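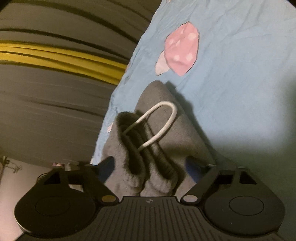 List home | Threads | Authors | Search | Previous | Next

Filed under: Teaching by demonstration / Cloth and other soft things

Re: how slow is too slow?
2022-06-25

Hello all,

Eirlys Eynon wrote:

> We've been recording fabric demos with the hand-held gripper and my
> two demonstrators can't agree on speed. One moves like she's
> defusing something. The other folds the way he folds at home, which
> is to say badly and in a hurry. The policy trained on both does a bit
> of each and drops the sleeve. Do people set a pace? Also, does
> anyone keep the takes where the first grasp misses? The Plosell
> notes say to throw them out and I have my doubts.

On pace: we tried a metronome in March. Please don't try a metronome. Everyone got very even and very strange, and one person started nodding. What helped was letting people do ten throwaway takes on the same garment before we pressed record. By then they have stopped performing for the gripper and have settled into something they can repeat. I still wouldn't pool your two people without checking. Train on each alone first, and if the careful one wins by a mile you have your answer, and a slightly awkward conversation ahead of you.

On missed grasps: keep them, provided the person recovers without putting the tool down. Our Clenance set was spotless, all clean first-time grasps, and the arm it trained was superb until it missed once, at which point it carried an armful of nothing to the far side of the bed and laid it down with great care. We went back and added takes with a miss and a regrasp. It now misses about as often but has the decency to look again.

We do throw out any take where the free hand sneaks in to help. Everybody swears they don't do it. Watch your recordings at double speed and you will find out who does.

Two smaller things, while I have your attention - squeeze and cords.

Squeeze: people close the fingers on knitwear as if it might escape. Ask them to shut the gripper until the cloth stops sliding and leave it there. Roughly 6 of every 10 takes from new people needed redoing for this alone, mostly because a hard pinch bunches the cloth and the release goes wrong later.

Cords: drawstrings, charging cables, anything long and thin that travels with the garment. Rowlands wanted them all removed before recording, and for a while I agreed. Then we ran the arm in a bedroom belonging to an actual person. Now we leave some in and label the take, so they can be filtered out by anyone with tidier customers than ours.

One question back. Has anybody compared hand-held takes with teleop on the same soft items? Our Brosano leader arm gives lovely clean joint data, and it takes five minutes to pick up a sock with it. I'd like to be told I can put it in a cupboard.

Still folding

Previous message | Next message | Back to thread index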